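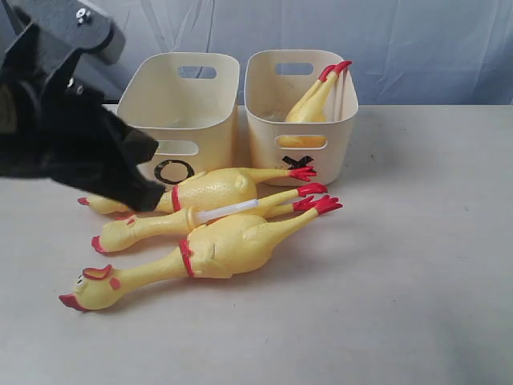
Figure 7.1 Sorting trial with rubber chickens and two marked bins.

Chapter 7
Planning the Purchase

The price of the arm is the easy part of an equipment budget. Fingers, mounts, bins, spare parts and operator time come on separate lines, and first-time buyers tend to leave them out. At Arnano, planner Dagný Kárason asked for a trial on soft, uneven items before any order was signed. Her first request left out 13 items -- most of them small -- and had to be redone in August.

In this chapter you will learn to list the full cost of a sorting cell, compare 3 supplier quotes, and set aside money for repairs. Bring a calculator to Section 7.2.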